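Gundley Shareholder Action Group
Minutes of the Regular Meeting
Wednesday, 21st December, 6:30 p.m., Gundley Public Library

1. Opening
The chair called the meeting to order at 6:34 p.m. A quorum was present. The July minutes were approved with one correction: the vote on dues should read "carried," not "tabled."

2. Vanden annual meeting
Members hold 1,647 shares of Vanden between them, up from 1,159 in July. The secretary has asked the transfer agent to confirm the holding in writing.
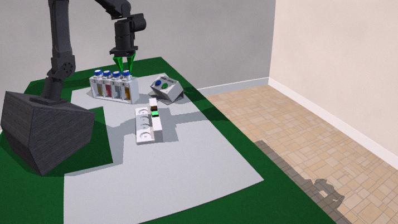
The company has until the end of next month to respond to our proposal on political spending. The proposal asks for a yearly list of payments to trade associations, with amounts. Vanden's lawyers say this falls under ordinary business and may be left off the ballot. The group's own reading is that it may not. Moved and seconded to send a reply letter before the holiday. Carried, two opposed.

One member asked that the letter drop the word "secret" - agreed.

3. Mirnow plant closing
A report was given on Mirnow's promise to keep a community fund going after the plant closes. The promise was made in a press release and does not appear in the agreement with the county. Several members felt that a fund run by the company, with a board picked by the company, should not be counted as public money.

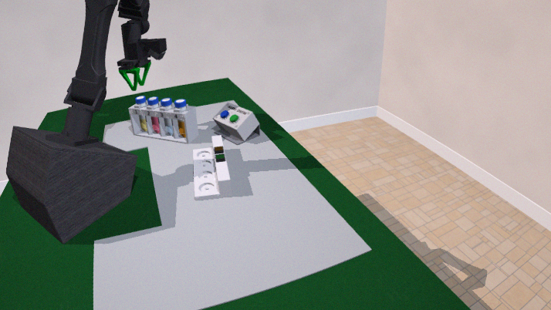

Others said the fund paid for the school bus route last year and that the county had not offered to. After discussion it was agreed to ask the county for a public hearing and to take no position on the fund itself until then. The petition stands at 200 signatures. The county requires 300.

4. Reading group
The group finished the Simanjuntak report on benefit corporations. Discussion centered on whether directors can be held to a stated public purpose if only shareholders may sue. The next reading is chapters 4 and 5 of the same report.
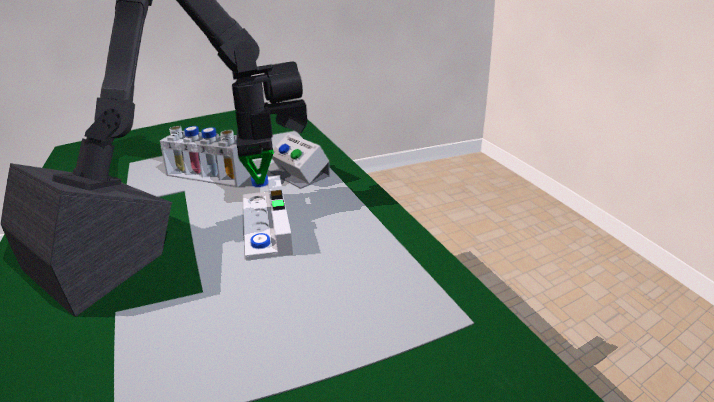

Robot arm over a table with a green surface.

Copies are at the front desk. Please return them by the next meeting - the library has asked for its shelf back.

5. Dues and expenses
Dues stay the same. Postage for the Vanden letter was approved.
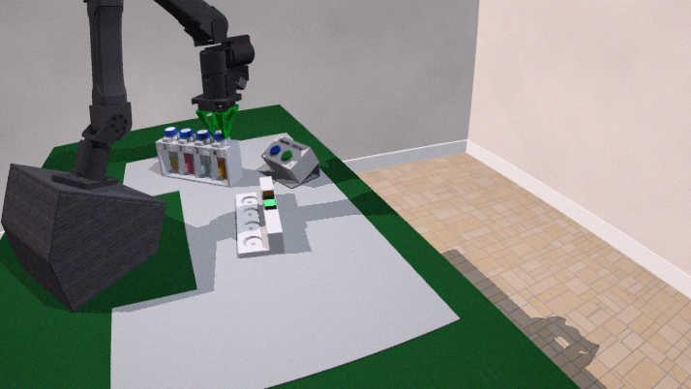
6. Next meeting
Third Wednesday of next month, same room. Agenda items to the secretary one week ahead.

Adjourned at 8:10 p.m.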